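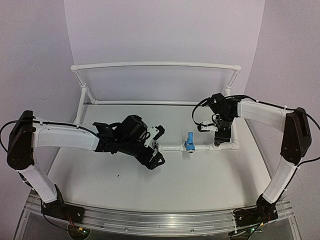
Flisteseo: a trade journal exporter for MT5

Hi, and thanks for stopping by! Flisteseo is a script that takes your closed trades out of the terminal and writes them to a plain CSV file, one row per position, with the columns in an order a human being might want to read. I wrote it for myself after one too many evenings of copying numbers out of the History tab into a spreadsheet, and then a few people on the forum asked for it, so I cleaned it up (a bit) and put it here.

It only reads. It doesn't open, close or modify anything, and it doesn't touch your charts, so you can run it in the middle of a session with positions open and it will simply leave those out.

What you get

Each row has the symbol, direction, volume, open time, open price, close time, close price, stop, target, commission, swap, net profit and the comment field. Times are broker server time. I know some of you want local time and I keep going back and forth on it, but server time is what the terminal gives me and at least it matches what you see on the chart.

Partial closes were the hard part. The terminal stores deals, and a position you scaled out of can be made up of a whole pile of them. Flisteseo groups them by position ID and gives you one row with a volume-weighted close price. If you'd rather see every deal on its own line, set SplitDeals to true and you'll get exactly that, with the position ID in the first column so you can group them yourself later.

Installing it

Open the terminal, choose File, then Open Data Folder. Go into MQL5, then Scripts, and drop Flisteseo.mq5 in there. Back in the terminal, right-click Scripts in the Navigator and hit Refresh. If it shows up grayed out, open it in MetaEditor and press F7 to compile. There are no DLLs and you don't need to allow web requests.

Then drag it onto any chart. It doesn't matter which one! The script looks at the whole account unless you tell it otherwise.

The settings

DaysBack is how far back to look. The default is 17, and yes, people ask. I do my review every other weekend and wanted a little overlap so nothing slips through on a Friday close. Set it to 0 for the full history.

SymbolFilter takes one symbol or a comma-separated list. Leave it blank for everything. It matches exactly, so if your broker adds a suffix like EURUSD.m you have to type the suffix too.

MagicFilter works the same way for magic numbers. Manual trades have a magic number of 0, so putting 0 in there gives you only the trades you placed by hand. I find that one painfully educational.

Separator can be a comma, a semicolon or a tab. If you're in a country where the decimal mark is a comma, pick the semicolon or your spreadsheet will make a terrible mess.

SplitDeals I covered already. Default is false.

ShowAlert pops up a message with the row count and file name when the export is done. Turn it off if you run this from a hotkey and don't want to click OK every time. The same line always goes to the Experts tab anyway.

Where the file goes

Look in MQL5, then Files, then Flisteseo inside your data folder. The file name is the account number plus the date of the export. Running it twice on the same day overwrites the first file, so rename it if you want to keep both. And please close it in Excel before you export again! Excel locks the file, the script can't write to it, and you'll see error 5004 in the Experts tab. This is most of my inbox.

Speed

On my machine an account with over 500 closed positions exports before I've let go of the mouse. The very first run can be slower while the terminal pulls history from the broker's server. If the file looks short, scroll to the bottom of the History tab, right-click, pick All History, wait a moment and run the script again.

Using it with Colcombe

Colcombe is my other little project, a spreadsheet template with an equity curve, results by weekday and a page for notes. The default column order in Flisteseo matches its Import sheet, so you can paste the whole thing in starting at cell A2. If you've turned SplitDeals on, it won't line up. Colcombe has its own README with the formulas explained, so I won't repeat all that.

Known problems

Close By operations come out wrong when the two positions have different volumes. The profit is right but the weighted close price isn't. I have a fix half written.

Comments with a comma in them used to break the columns. They're wrapped in quotes now, but comments with a quote mark in them still come out a little odd.

Netting accounts work, although a reversal is shown as one long row instead of 2 separate trades. I trade on a hedging account and don't get to test this much, so if you can send me a sample report I'd love to have it (blank out the account number first).

There's no MT4 version. The order history there is built so differently that I'd be starting over.

Changes

Version 3, Friday, January 24, 2020: added the tab separator, quoted the comment field, fixed swap being counted twice on partial closes. If you exported partials with an older version, please run them again.

Version 2: grouping by position ID, MagicFilter, the alert can be switched off.

Version 1: first upload under the new name. The script used to be called Omden, and a few old forum links still say that. Same thing, just older.

License and contact

MIT, so do what you like with it. If you post a changed version somewhere, give it a different name so the bug reports end up in the right place. You can write to me through the issues page or by private message on the forum, where I'm Nassar. Tell me your terminal build, the account type and the line from the Experts tab, and I'll have a look on the weekend.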